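Starkwood Cell Safety Checklist, second edition
Reviewed by Bjarke Ragnarsson, February 6, 2025

The checklist runs to 70 items for small arms working near people. I used it for two weeks at our Eston site. The section on clearing the reach zone is the best part, with plain wording and a sign-off box for each shift.

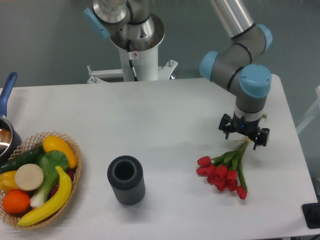
Speed limits get less care. The book gives one figure for all grippers, and I would want a lower one for open fingers - pinch points matter more than pace. The index is poor too. Still worth buying for a new team.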